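How does a desk lamp work?

Clorncombe Kids' Know-How Page
Homes and Things, part of the Lights set

Quick one this week, all about desk lamps. You might have one next to your bed or on the table where you do your homework. Small thing, lots of clever bits. Let's go.

What is a desk lamp for?

Ceiling lights light up the whole room. Good for finding your socks. Not so good for drawing, because your own head gets in the way and makes a shadow right on your paper. Annoying!

A desk lamp sits close to your work and sends its light to one spot. You choose the spot. Reading, glueing, doing a jigsaw, painting a model, hunting for the tiny screw you dropped.

The main parts

Most desk lamps have the same few parts. Learn these and you can name the bits of nearly any lamp in the shop.

The base. The bottom part. Wide and flat so the lamp doesn't fall over. Often there is a weight hidden inside.

The stem. Joins the base to the top. Some are stiff poles, some have elbows with springs, some are bendy all the way up.

The shade. The hat! It goes round the bulb and stops light going everywhere.

The bulb. Lives inside the shade. This is the bit that makes the light.

The cord. Carries electricity from the socket to the lamp.

The switch. On the base, on the cord or on the shade, depends who made it. Have a hunt for yours.

Why is the stem called a gooseneck?

Think of a goose. Long neck, bends any way it likes, stays where the goose puts it. A bendy lamp stem does the same, so people called it a gooseneck. Much better name than "bendy tube".

Inside lots of goosenecks is a long metal coil, wound tight like a spring. When you bend it the coils rub and grip each other, and that rubbing is called friction. Friction holds the shade up when you let go. Old lamps can get droopy when the grip wears out, my one at Lodovwood nods off like a grandad.

You can point the shade down at a book, sideways at a wall, or right up. The blue lamp has its open end facing up and its black stem curling round to the right before it goes down into the base.
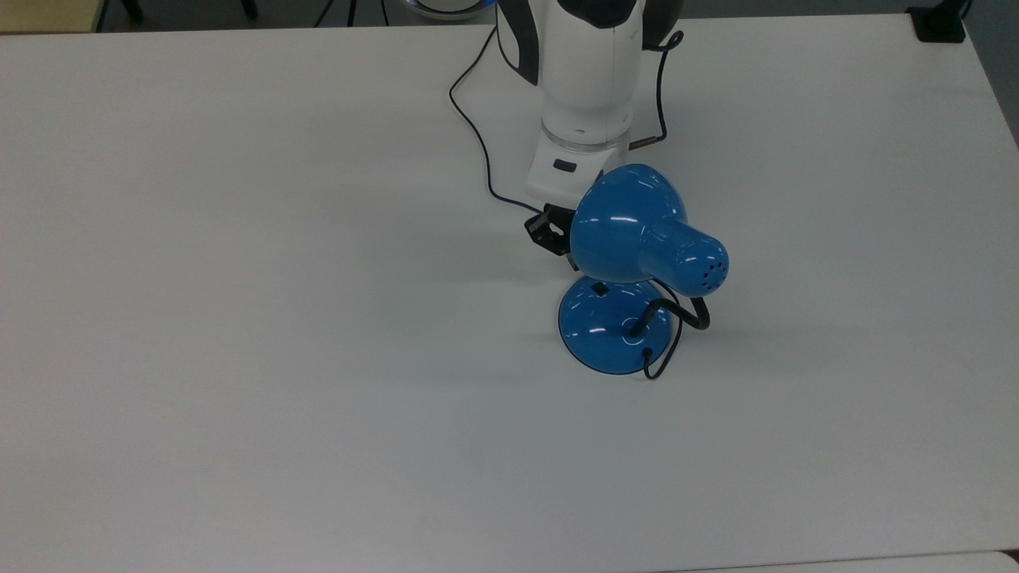
What are the little holes for?

Some lamps have small holes at the back of the shade, like the ones in a ring on the blue lamp. These are vents. Bulbs make light but they make heat too, even the new sort. Warm air rises and needs a way out. Holes let the warm air leave and cooler air come in.

Old bulbs with a glowing wire got really hot, far too hot to touch. Most of their electricity turned into heat and only a little bit into light. What a waste.

New ones are mostly LEDs. They use much less electricity and stay a lot cooler. They still get warm tho, so hands off till the lamp has been switched off for a good while.

Why that shape?

Bell shape, dome shape, cone shape. Light leaves a bulb in lots of directions. Without a shade, half of it goes in your eyes. The shade blocks it at the sides and lets it out of the open end. Many shades are white or silver or pale grey inside, becuase pale and shiny colours bounce light. Black soaks it up. So the light hits the inside, bounces, and comes out of the front where you want it.

Next time you have a bell-shaped shade in front of you, look at the colour inside as well as the colour outside. The two don't have to match.

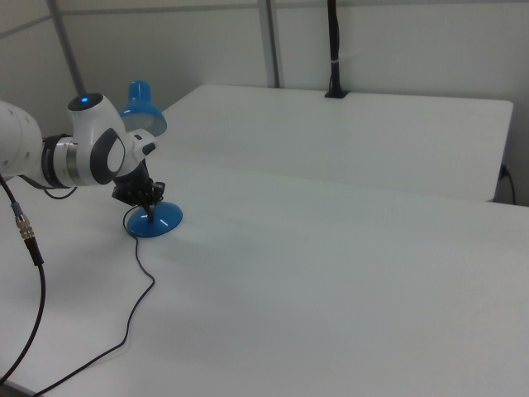 Reading time: 4 minutes (around 700 words)

Why doesn't it fall over?

Push the top of a lamp a tiny bit. It wobbles, then stands up again. That's the base doing its job. Round bases are handy as they are just as wide whichever way the shade leans. The blue lamp has a round one, quite shallow, with the stem coming up out of the middle.

If the shade leans out too far, past the edge of the base, the weight is in the wrong place and over it goes. Lamp designers have to think about this. Heavy base, light shade, that's the trick.

Where does the cord go?

From the lamp to the plug. Black, thin, always in the way. A cord running over the front of a table is easy to catch with your elbow, so send it out of the back if you can. Never wrap it tight around the base either, tight bends can damage the wires inside.

Try this: the shadow test

You need a desk lamp, a wall, a pencil and a grown-up to help.

1. Make the room dim.
2. Point the shade at the wall. Switch on.
3. Hold the pencil close to the wall. Small, sharp shadow.
4. Now move the pencil slowly towards the lamp, but don't touch the lamp.
5. Watch the shadow grow and go fuzzy.

Ruler fans: start with the lamp 50 cm from the wall and draw round each shadow on paper. Send your best one to the Clorncombe page, we put them up in July.

Keep safe

Switch off and unplug before you wipe a lamp. Dry cloth only.
Don't put a scarf or a T-shirt over the shade. Fire risk!
Keep drinks away from it.
Ask a grown-up to change the bulb.
Don't look straight into the light.

Words to know

Friction: the grip between things that rub together.
Vent: a hole that lets air through.
Gooseneck: a bendy stem that stays where you put it.
LED: short for light-emitting diode.

Next on the Clorncombe page: why do torches have a mirror inside?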